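Folding tables and flat surfaces: the Restton gallery

Zulmira Aguiar asked for a page on folding clothes on a table, and I said I would do it if I could be rude about the advice. The Hesenport leaflet promises a drawer of 39 tops done before breakfast. I have my doubts. Their method begins with a perfectly flat garment, and I have yet to own one.

Sleeveless tops are the worst of it. With no sleeves to tuck in, the leaflet calls them the easy ones, page 8, and then gives them a single drawing. Straps slide. Piping has its own ideas about where the edge should go. Tadeo Insaurralde swears by starting at the shoulders and letting the hem hang where it likes. I tried it in February and got a lump.

Rounded corners on a table are supposed to help too. I remain unconvinced, though pale wood does at least show up a black top. Click to enlarge.

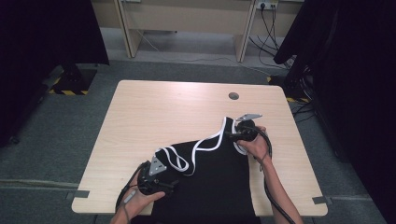 Black top with white piping, shoulders first. Hem over the near edge, and not flat yet.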